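# Skirnden vs. Clemosix, part two: grip force and the cable question

Last month I compared the two controllers. The grippers took longer, mostly because the Clemosix fingers shipped without the longer screws and I had to order a bag of them from Flastley.

The test is the same one Tia Lockwood used on her bench. Pick up a block, hold, put it down in a dish, repeat. I set 400 cycles per finger type at three force settings and logged motor current, commanded width and reported width on every cycle. A drop is any cycle where the reported width falls to zero before the release command. Total logged so far is 2,772 cycles, counting two runs I stopped early after a config mistake. 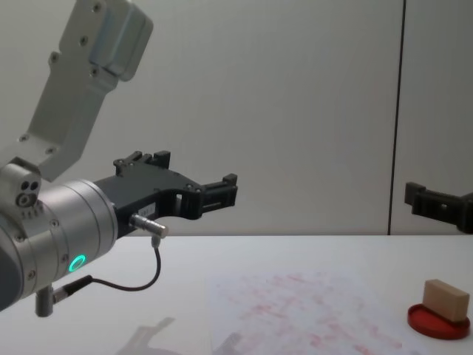 Cable routing caused more trouble than force did. The first harness was too short, and at full wrist rotation it pulled on the plug hard enough to drop the connection to the gripper. That gave me 11 faults in the first run, all at nearly the same joint angle. The black cable now loops out to the right and comes up into the round connector under the gripper body, with enough slack that the bend stays gentle. If you copy this, check the loop against the tabletop at your lowest pick height. Mine cleared, but I had to raise the approach point before I was comfortable.

On force, the lowest setting is fine for a wooden block and not much else. The middle setting had no drops in 400 cycles. The highest setting also had none, and it left marks on the softer test pieces, so I see little use for it here.

Reported width drifts. After 100 cycles without a re-home, the closed position read slightly wider than at the start. Homing fixes it, so my script now homes between batches. The Heywood driver exposes homing as a blocking call, and you need to set the timeout yourself or it will wait forever.

Still open: whether the drift comes from the encoder or from the finger mounts settling. I plan to swap the fingers between grippers and rerun the middle setting. Logs go up once I've cleaned out the two bad runs.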